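The Spare Room Table: A Gallery

A page for the table in our back bedroom, which was bought for sewing and has never met a needle. It went under its cloth in September and has been collecting things ever since.

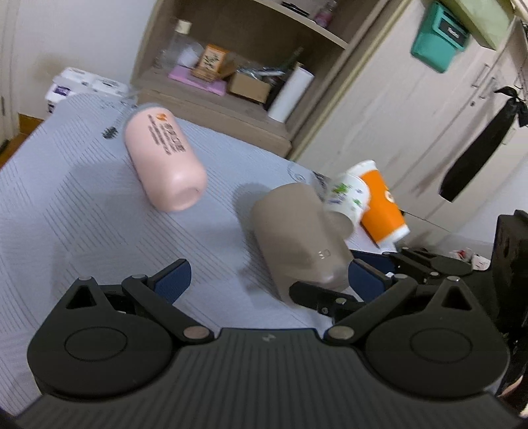
1. Pink and beige

A light pink bottle with an orange emblem, and a big taupe-beige vessel that has taken over its end of the cloth. Paper cups behind, in case of guests. The cloth is a pale blue-grey, chosen after looking at nearly 200 others, all of them also pale blue-grey.

2. The shelf unit

Wooden, and older than the flat. It came from a house clearance in Rodham and cost less than the van that fetched it. We had a plan for what would go on each shelf. The plan is on one of the shelves -- possibly the second.

3. The wardrobe

Pale wood grain, to go with nothing else we own. The catalogue called this finish Stirano, and we've called it several other things, mostly while trying to get it up the stairs. Assembly took 2 evenings and one long silence.

4. Cups, a short history

We bought a sleeve of 1000 for a party of 12. Paper cups have since held paint water, tomato seedlings, drawing pins and, once, a rather good rioja. Proper mugs live in the kitchen, where they can feel superior.

5. Still to come

The lamp from Dirneo, if it ever turns up, and the Tapia rug, rolled up in the hall where everybody can trip over it fairly. The sewing machine remains in its box. We dust the box.

Page last tidied 3 October 2024, which is more than can be said for the table.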